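The Skornon Result

Pappas read the abstract twice. Over 2,056 trials, the Nishad method had chosen its grasp order from contact forces alone. The paper gave one failure, trial 500, and no cause.

"Run it again," he said.

Quintero loaded the settings and set the delay to 13 seconds.

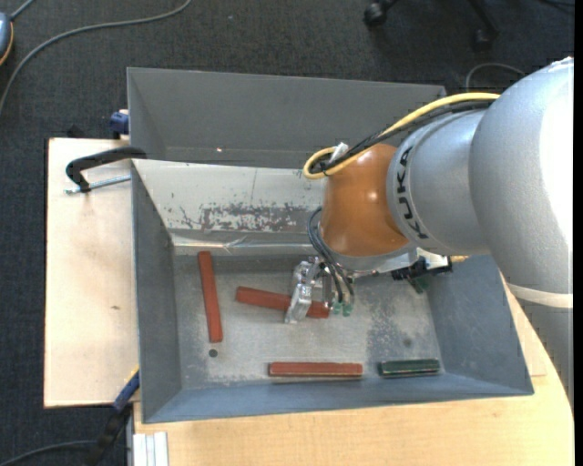

The method scored each block by the force needed to free it. Quintero expected it to start with the green one, the shortest. The gripper was over the middle of a red block – the one lying in the middle of the bin floor. He wrote down the score and waited.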